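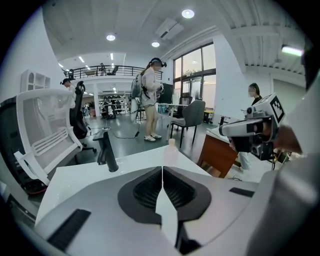
About Grellavdale Wrestling School

Updated January, by Lilian Simiyu

Grellavdale Wrestling School trains professional wrestlers, referees and ring crew. Teaching takes place in one hall with two rings. The larger is used for match practice and monthly shows, the smaller for falls, rolls and rope work.

Jinfeng Zhong is head coach and sets the syllabus. Nazareno Vitale teaches the beginners' course and the referee course. Torben Thiele looks after the rings, including board checks, rope tension and canvas changes. Bookings and show paperwork go through Lilian Simiyu at the office.

Beginners' course

The course runs for 31 sessions of two hours each. Groups are limited to 10. The first block covers bumps, rolls and footwork, and no throws are taught until Nazareno has signed off a student's back and side falls. Holds, chain wrestling and running the ropes come next. The last block is match structure - calling, timing and working to a finish within a set number of minutes. Students who need to repeat a block join the next group at that point and pay only for the sessions they attend.

The minimum age is 16. Under-18s need a form signed by a parent or guardian. Knee pads and flat-soled boots are required from the first session, and jewellery must be removed.

Shows

Students who pass the final assessment may be booked on our own cards, which are run under the Droltska name. The hall holds 900 seated for a show. Most matches are singles, with one tag match per card, and the Trita Cup is held once a year as an eight-person knockout. Fatima Van der Merwe books the cards and decides the running order. Requests for particular opponents should go to her in writing - she does not take them at ringside.

Hire

The smaller ring can be hired by other promotions when no class is scheduled. Hire includes delivery, assembly and one member of ring crew. A deposit of £1,000 is payable on booking and is returned after Torben has inspected the boards and posts.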